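Girley 开放日仿真演示数据 说明文档（README）

版本日期：2026-09-16

先说一句，这份说明写得比较随意，想直接看字段的朋友请跳到“文件结构”那一节。前面这部分我想把开放日那天的事情讲一讲，因为数据里有不少地方，不知道现场是怎么跑的就会看得一头雾水。

一、这批数据怎么来的

八月份我们实验室办了一次开放日，我负责仿真演示那个摊位。摊位很简单：一张长桌，两台显示器，一台跑 Rulik（我们自己写的仿真环境，名字是当年随便起的，后来改不动了），另一台给来参观的人看腕部视角的画面。参观的人可以坐下来，用手柄遥控仿真里的夹爪，也可以站在旁边看策略自己跑。

我原来以为大家会更喜欢看自动运行，结果排队的几乎全是想自己上手的！有位家长带着孩子来，孩子玩了三轮还不肯走，后来家长自己也坐下了，玩得比孩子还久。那一天下来，录到的片段一共 461 条，其中有遥控的，也有策略自动跑的，全都在这个包里。

录制部分用的是 Girley，一个很小的记录工具，挂在 Rulik 外面，手柄一动就开始写，松手超过几秒就自动收尾。这个“自动收尾”坑了我一次，后面会讲。

二、任务是什么

开放日用的任务有三种，难度从低到高：

接近：夹爪从随机起始位置移动到台面上方的目标点，不需要抓任何东西。
抓取：台面上放一个方块，夹起来，抬高，保持一小会儿。
搬放：把方块夹起来，放到指定区域里。

“接近”听起来没意思，现场却是问问题最多的一个。很多人第一次看到腕部视角都会愣一下，分不清哪边是前、哪边是上。我一般会让他们先随便推推手柄，看画面怎么变，过一会儿自然就找到感觉了。有一位参观的老师问我，为什么不给一个从旁边看的全局视角。这个问题问得好，我当时的回答是：策略训练的时候只用腕部相机，我想让大家体验和策略一样的信息量。说完她点点头，坐下去试了一轮，然后跟我说“那它挺不容易的”。这句话我记了好几天。
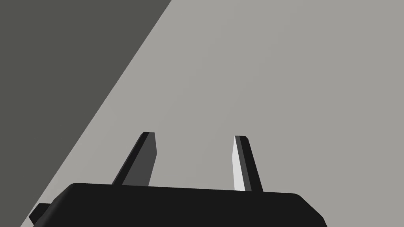

深度感这件事也值得多讲两句。仿真里的台面没有贴纹理，颜色很素，人在遥控的时候很难判断离台面还有多远。所以你会在遥控片段里看到一种很典型的动作：先快速往下，然后突然停住，再一点一点往下挪。我管它叫“试水”。策略自动跑的片段里几乎没有这种停顿，下降曲线平滑得多。如果你想拿这批数据做模仿学习，建议先想清楚要不要保留“试水”这一段，我自己两种都试过，还没有定论。

三、文件结构

解压之后是这样的：

episodes/　每条片段一个文件夹，按录制顺序编号
episodes/编号/frames/　腕部视角的画面序列
episodes/编号/state.csv　夹爪位姿、手指开合、时间戳
episodes/编号/meta.json　任务类型、控制方式、是否完成
splits/　我划分好的训练和验证列表
tools/　几个读取和回放的小脚本

state.csv 里的字段：

t　时间戳，单位秒，从片段开始算起
x, y, z　夹爪在世界坐标系里的位置，单位米
qx, qy, qz, qw　姿态四元数，注意 w 在最后
grip　手指开合程度，0 是完全合上，1 是完全张开
cmd　当前时刻收到的控制指令，没有指令时为空

meta.json 里的字段：

task　取值为 reach、pick、place
mode　取值为 teleop 或 policy
success　布尔值，由仿真自动判定
note　我手写的备注，大多数是空的

四元数的顺序请一定看清楚。我自己写回放脚本的时候就搞反过，夹爪在屏幕上翻着跟头飞出去了，旁边的同事笑了半天。

四、几个参数

仿真控制频率是 16 赫兹，画面和状态同频写入，所以每一行状态都能对上一张图。单条片段最长 2000 步，到了上限就强制结束，success 记为 false，哪怕方块当时正好好地夹在手里。开放日现场真的有人碰到过这种情况，他特别有耐心，一直在微调位置，然后画面就重置了……我赶紧道歉，请他又玩了一轮。

每次重置用的随机种子都从 1276 开始往上加，中途没有改过。想复现某一条的初始状态，用 1276 加上片段编号就行（编号从零开始）。

五、怎么用

最快的办法是先跑回放：

python tools/replay.py --episode 0

它会打开一个窗口，逐帧播放画面，旁边显示手指开合的曲线。按空格暂停，按左右方向键单步。想批量读取的话用 tools/load.py，里面有一个生成器，一次吐一条片段，不会把内存撑爆。

两个脚本都不依赖 Rulik，装了 numpy 和一个画图的库就能跑。如果你想在仿真里重新渲染，那就需要 Rulik 本体了，安装方法写在它自己的文档里，我就不重复了。

六、对比用的基线

自动运行的片段来自一个叫 Nishad 的小策略，结构很朴素，输入是腕部画面加上夹爪状态，输出是下一步的位移和开合指令。它在“接近”上表现很稳，“抓取”还行，“搬放”就看运气了。开放日那天有一轮它在放下方块之前来回晃了好久，围观的人居然开始给它加油，最后放进去的时候还有人鼓掌。那一条的 note 里我写了“掌声”，有兴趣的可以搜出来看看。

另外还有少量片段是用 Zullen 跑的，那是 Nishad 的一个早期版本，我原本只打算留着做备份。下午 Nishad 的进程卡死过一次，我手忙脚乱切了过去，过了一阵才切回来。meta.json 里这些片段的 mode 同样写着 policy，区分的办法是看 note，里面标了 zullen。

七、已知问题

一、前面说的自动收尾。有些参观者习惯松开手柄想一想再继续，Girley 就把一次操作切成了两条。我后来把明显属于同一次操作的片段在 note 里标了 split，但没有合并，怕合错。

二、有几条遥控片段从头到尾几乎没动，多半是有人坐下来听我讲解，手指搭在摇杆上碰了一下。我没有删，觉得留着做异常检测也挺好。

三、success 只看方块的最终位置和高度，不管过程。有人把方块一路推到了指定区域里，根本没夹起来，仿真也判了成功。严格来讲这不算“搬放”，用之前请自己筛一遍 grip 那一列。

四、画面里的光照是固定的，没有做随机化。直接拿去训练，再换一套光照测试，效果大概率会掉。

八、隐私

我们没有记录参观者的姓名、年龄、声音或者人像，现场也没有开摄像头，录下来的只有手柄指令和仿真里的数据。片段和具体的人之间没有任何对应表，所以如果你那天来玩过，想找自己那一条，很抱歉，我也不知道是哪一条。

九、后面的打算

下次开放日我想给遥控端加一个震动反馈，手指碰到东西的时候手柄抖一下，这是现场好几位朋友提的建议。台面要不要加纹理我还在犹豫，加了人会好操作很多，可是和现在这批数据就对不上了。可能会做成一个开关，两种都录。

发现数据有问题，或者读取脚本在你的机器上跑不起来，请直接在仓库里提 issue，附上片段编号和报错内容。我看得比较勤，一般当天会回。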